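Plarden Grasp Planner 4
Planning and perception software for two-finger grippers

Overview

Plarden takes wrist camera images and joint states and returns short, checked arm motions. It runs on the robot's own computer and needs no network connection once licensed. Version 4 replaces the separate perception and planning services with a single process, so the object map and the motion plan are always built from the same image.

Supported work

The planner ships with task profiles for shelf picking, bin picking and household appliances. The appliance profile covers front-loading washers and dryers, dishwashers and ovens. It models a door as a hinged part with a limited swing and treats the glass as a solid surface, even where the depth reading passes through it. Reflections on a curved window are the most common source of false depth, and the profile masks them before the grasp search starts.
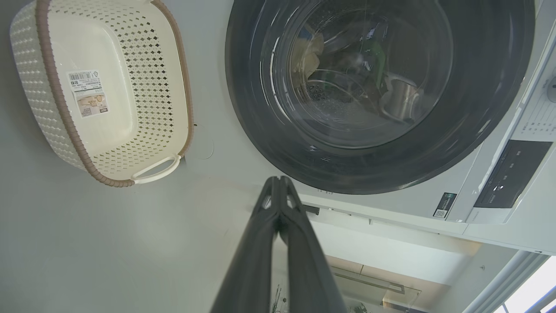

Baskets are handled by the container model. Perforated walls return patchy depth, so the model fits a rim first and fills in the sides from it. A handle is stored as a separate grasp region with its own approach angles. Objects inside a drum or basket are segmented one at a time, and the planner picks a new target after each removal - it does not keep a queue.

Performance

Planning time: 46 ms median on the reference computer
Grasp candidates per cycle: up to 2,000
Candidates kept after collision check: up to 200
Maximum arm reach supported: 900 mm

Times do not include image transfer. Turning on the debug view adds to cycle time and is not advised in production.

Interfaces

Python and C++ libraries are included. Plans can be sent straight to a Nandamell controller or exported as timed joint paths. The Dong simulator plug-in replays recorded sessions with the same settings used on the arm, and any change to a task profile can be tested there before it is loaded.

Requirements

Linux, 64-bit
16 GB memory
One color camera at the wrist, calibrated with the supplied tool
Depth input optional for shelf picking, required for all other profiles

Licensing

Sold by Korico per arm, with one year of updates. Simulator seats are free with any arm license. Version 3 profiles must be converted with the migration tool; custom door models have to be entered again by hand.

Page updated August 2023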